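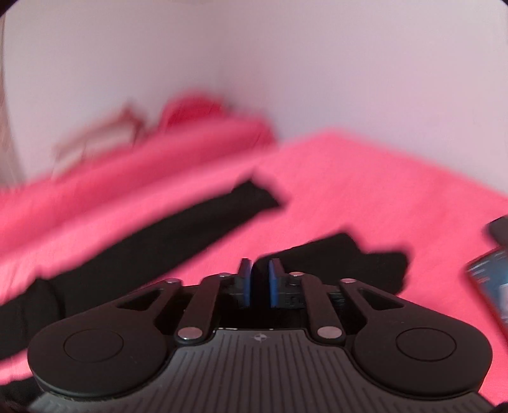
Visita à Prundolside: um dia inteiro a falar de regras para garras de mão

Fui à Prundolside com a Catalina Espinoza, que já lá tinha estado em agosto e me andava a chatear desde então para eu ir também. Duas horas e tal de estrada, um café péssimo numa estação de serviço, e chegámos com o portão ainda fechado. Valeu a pena na mesma! Quem trabalha com recolha de demonstrações para robôs sabe que quase toda a gente mostra os vídeos bonitos e quase ninguém mostra o caderno de procedimentos, e foi precisamente o caderno que nos puseram na mão à entrada, antes sequer do crachá.

A casa (chamam-lhe mesmo "a casa", embora seja um armazém num parque industrial) dedica-se a tarefas domésticas: dobrar roupa, arrumar quartos, pôr a mesa, esse género de coisa. As pessoas fazem a tarefa com a garra na mão, a câmara vai montada na própria garra, e o que sai dali serve depois para treinar braços robóticos. Quem nos recebeu foi o Abelardo Cabral, responsável pelas boas práticas, um homem que fala depressa e que não larga o caderno nem para almoçar.

O caderno

Tem 56 páginas, argoladas, com capa de plástico. Vai na versão 5 e, segundo o Abelardo, as primeiras eram muito maiores e não eram lidas por ninguém. Esta foi cortada a sério pela Heather Paewai, que coordena as sessões nos quartos e que me confessou ter deitado fora um capítulo inteiro sobre calçado (fiquei com pena, gostava de o ter lido).

Copiei as regras que me pareceram mais úteis, com licença deles, e deixo-as aqui mais ou menos pelas palavras do caderno:

Começar e acabar cada gravação com as pastilhas encostadas e nada entre elas.
Verificar os pinos das articulações antes de pegar na garra. Se algum tiver folga, a garra vai para a caixa vermelha e pega-se noutra.
Não tapar a câmara com a manga, com o cabelo ou com a outra mão.
Mover o pulso a um ritmo que a pessoa consiga manter durante a sessão toda.
Telemóveis e tablets pessoais ficam fora da zona de trabalho. Se um ecrã aparecer, marca-se o trecho.
Não corrigir a roupa com a mão livre a meio de uma tentativa.
Uma tentativa falhada guarda-se e etiqueta-se. Não se apaga.

A última deu discussão, já lá vou.

O movimento e o desfoque

Passámos boa parte da manhã nisto, e eu confesso que entrei a achar que era picuinhice. A imagem lá em cima é um bom ponto de partida para a conversa: as peças escuras em cima do tecido cor-de-rosa estão arrastadas na diagonal e a garra continua nítida, com as ranhuras e os pinos prateados a verem-se perfeitamente. Faz sentido, a câmara anda com a garra, portanto uma fica parada em relação à outra e o resto do mundo é que foge.

O que eu não sabia era como tratavam isto no papel. A Heather explicou que o caderno não proíbe o desfoque. Proíbe é que se decida a olho, caso a caso, conforme a disposição de quem revê. Há um critério escrito: desfoque durante a aproximação aceita-se e fica etiquetado; desfoque no momento em que as pastilhas fecham sobre o tecido manda a tentativa para segunda revisão. A tentativa segue para outra pessoa, que não vê o comentário da primeira. Gostei muito desta parte, é daquelas coisas que custam pouco e que eu vou roubar sem vergonha nenhuma.

A Catalina perguntou logo pela roupa preta, que é o nosso pesadelo (pelo menos o meu é!). Tecido escuro dobrado sobre si mesmo, com pouca luz, e uma pessoa já não sabe onde acaba uma dobra e começa a outra. Eles exigem que qualquer peça escura seja gravada sobre uma superfície clara ou de cor viva, e que a lista de peças da sessão diga qual foi a combinação. Quando não há lençol limpo dessa cor, a sessão espera. O Abelardo garante que já esperaram uma tarde inteira por uma máquina de lavar.

Ecrãs, privacidade e a regra que irrita toda a gente

A regra dos telemóveis é, pelos vistos, a mais violada. Uma pessoa senta-se, pousa o telemóvel na cama e esquece-se. Na imagem do início há um aparelho escuro à direita, de ecrã azul aceso, e mesmo desfocado como está levaria a etiqueta. O critério deles não é se dá para ler. Se brilha e está dentro do campo da câmara, marca-se, e quem faz a revisão decide depois se o trecho se corta ou se tapa.

Perguntei se não era exagerado. O Petro Bilyk, que trata dos dados e que até aí tinha estado calado a comer bolachas, respondeu que prefere uma regra parva e clara a uma regra inteligente que cada um interpreta à sua maneira. Fiquei a pensar nisso no carro. Não sei se concordo com tudo - há trechos bons que se perdem assim - mas percebo de onde vem.

Também pedem consentimento por escrito a quem mora nas casas onde gravam fora do armazém, com uma folha à parte para os objetos pessoais. Almofadas, malas, fotografias na parede, tudo o que possa ficar no fundo. Quem mora lá pode pedir que se retire uma coisa antes de começar ou que se apague um trecho depois, e tem 69 dias para o fazer. Por que razão 69? Ninguém me soube dizer e o Petro riu-se.

A sala das garras

Depois do almoço (arroz de pato na cantina do parque, muito bom, peçam a laranja à parte) fomos ver a manutenção. É uma sala pequena, quente, com uma bancada comprida e gavetas até ao teto. Quem manda ali é o Baltasar Tapia, e manda mesmo: sem a assinatura dele não sai garra nenhuma.

O procedimento é simples. Cada garra tem uma ficha, e na ficha entram os ciclos de abertura e fecho, as trocas de pastilhas e qualquer queda, mesmo as quedas pequenas que as pessoas juram que não contam. As pastilhas duram até 900 ciclos antes de irem para inspeção. O Baltasar passa-lhes o dedo e depois um calibre, por esta ordem, e disse-me que o dedo acerta quase sempre. Escreve na ficha só o que diz o calibre, claro.

Deixou-me experimentar uma e corrigiu-me a pega logo ao primeiro minuto. Eu apertava demasiado e torcia o pulso para dentro, coisa que faço há anos sem ninguém me ter dito nada. O caderno tem duas páginas sobre isto, com pausas obrigatórias e troca de mão, e é a parte que mais falta faz lá no meu trabalho. Falamos muito da segurança à volta do braço robótico, com barreiras e botões de emergência e distâncias, e depois temos pessoas a apertar uma garra a tarde inteira sem uma linha escrita sobre tendões.

A tal discussão

Guardar as tentativas falhadas, então. A Catalina é contra, ou melhor, é contra guardá-las na mesma pasta. Diz que alguém se engana sempre, mais cedo ou mais tarde, e mistura tudo. O Abelardo defende que separar as pastas é a maneira mais rápida de as falhadas desaparecerem numa limpeza de disco. Estiveram nisto quase uma hora, de pé, no corredor, e eu encostada à máquina do café a tirar notas.

O compromisso da Prundolside é a etiqueta obrigatória no momento da gravação, com quatro motivos possíveis (escorregou, não agarrou, agarrou a mais, interrompida) e um campo livre. Sem motivo escolhido, o programa não deixa passar à tentativa seguinte. Usam para isso uma ferramenta interna chamada Wornell, que é feia como tudo mas funciona com luvas calçadas, e já vi ferramentas muito mais bonitas que não serviam para nada.

Pareceu-me sensato. Só acho que quatro motivos são poucos para roupa, e disse-o. Uma manga que vem atrás da camisola é "agarrou a mais"? E se era essa a intenção? A Heather tomou nota e prometeu levar a pergunta para a próxima revisão do caderno. Vou cobrar!

Coisas práticas para quem quiser ir

As visitas marcam-se por correio eletrónico e os grupos são pequenos. A próxima com vagas é a 2026-03-13, de manhã, e convém responder depressa. Levem sapatos fechados, deixem os relógios inteligentes no cacifo (conta como ecrã, sim, também me apanharam) e peçam para ver a sala das garras, que não faz parte do percurso normal. O estacionamento atrás do edifício é mais sossegado do que o da frente, mas a entrada está mal sinalizada e passámos por ela duas vezes.

O caderno não se pode levar para casa, mas o Abelardo envia as páginas das verificações e da pega a quem lhas pedir. Eu já pedi as minhas e a Catalina está a traduzi-las para espanhol para a equipa dela.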